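Support > Control Cabinets > FAQ

Gorholm Cabinet: Frequent Questions

Please read this page before you write to us.
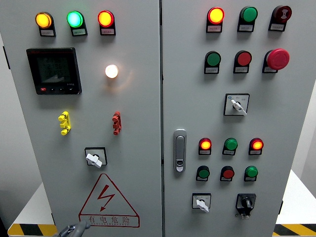

Most questions we receive are from new operators at the Floston site.

Must I open the door to read the power meter?
No. The meter is on the outside of the left door.

What does the triangle with the lightning mean?
Danger, electricity. Only a trained electrician may open the doors.

May I cover the lamps with tape?
Please do not.

Tagged: Cabinets, Safety

2 comments

Matar: Where can I order new label plates?

Issa Chamoun: Write to the parts desk, item 3424.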